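Home | Minutes | Stores | Contact
Search minutes... Go

Boteter Building, Medicines Storage Working Group
Minutes, 2018-07-23

Present: Hường Trình (chair), Syafiqah Govindasamy (minutes)

1. Previous minutes
Accepted. The January action on the Prolton order is closed: 100 boxes received, invoice 2495.

2. First aid stock, worktop layout
HT proposed that remedies be kept in lidded clear boxes, one box per category. SG asked for the drawer container to be kept for dressings only. Agreed.

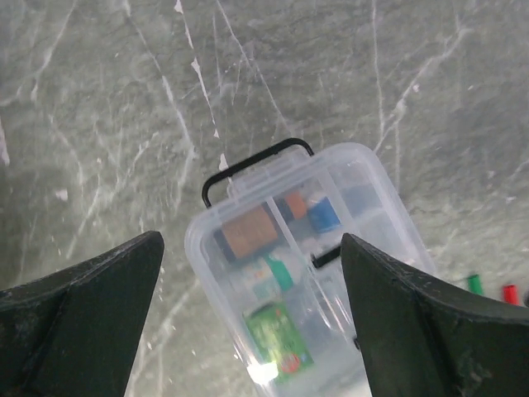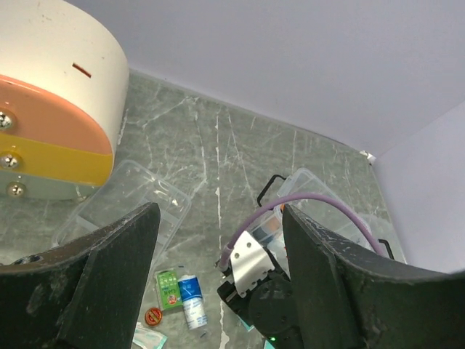
Category labels are still outstanding. SG has drafted 4 headings and will print them on the Rorken labeller once the tape arrives. HT noted that cartons and bottles must not share a box with flat packets, as the packets get crushed. The green medicine box with the white label and the bottle with the blue band therefore go under "Boxed and bottled", and the teal packet under "Sachets". The small red-and-yellow tin lid was discussed at some length. SG to check its expiry date before it is given a heading. Handles to face the front when boxes are shelved.

3. Shelf depth
Usable width is 968 mm. HT to confirm depth with Từ before any brackets are ordered.

4. Actions
SG: labels, tin expiry check.
HT: shelf depth.

5. Any other business
The key to the tall cupboard is to be signed out in the book.

Related items
Stores: box order form
Expiry checks, January
Shelving: bracket sizes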